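How to Read an Extended Warranty Before You Pay for It

Jul 18, 2018

Most advice on extended warranties comes from people who sell them. I would start by ignoring all of it, including the line that "one repair pays for the whole plan." Maybe it does. You won't know until you have read the contract, and the contract is usually the last thing you're shown.

Step 1. Get the full contract, not the brochure.
Ask for the actual terms before you reach the register. When I bought a washer at Lemieux, the plan cost $178 and the leaflet ran to one shiny page. The real terms were on a website, under a different company name. If the store can't give you the terms, don't buy the plan that day.

Step 2. Find out who pays.
The name on the front is often only the seller. Mine said Lemieux at the top and Grurik Service Plans in the small print. Look for the word "obligor" or "administrator." Search that name along with "claim denied" and read the complaints for what was refused. Star ratings tell you very little.

Step 3. Check when coverage starts.
A "five-year plan" may begin on the day of purchase, so the first year overlaps with the maker's own warranty. Work out how many years you're paying for that you don't already have, then divide the price by that number.

Step 4. Read the exclusions first.
Skip the list of what is covered. Go to what isn't, and look for these words:

Wear and tear
Cosmetic parts
Rubber, seals, hoses and belts
Improper installation
Pre-existing condition
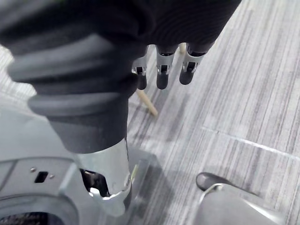 "Wear and tear" is the one that bothers me most. Anything with moving parts wears out, and a plan that leaves out wear has left out a large share of what you'd want fixed. Ask for the company's definition in writing. A salesperson's "oh, that's never a problem" is worth nothing later.

Step 5. Look for the cap and the fee.
My contract had a $200 limit on food loss for refrigerators, useless to someone buying a washer, and a service fee on each visit. Some plans also stop at the purchase price, minus earlier claims.

Step 6. Price the repair yourself.
Call a local shop and ask what the common fixes cost on your model. I was quoted $367 for a new drum bearing. Set against $178 plus the visit fees, the plan would have come out ahead only if the bearing counted as something other than wear. I asked twice and got two different answers.

Step 7. Know how to cancel.
Many plans let you back out for a full refund within a set number of days. Write the deadline on the receipt, and cancel by letter or email so you have a copy.

I skipped the plan and put the $178 in savings. The washer is still under the maker's warranty, so ask me again in a few years.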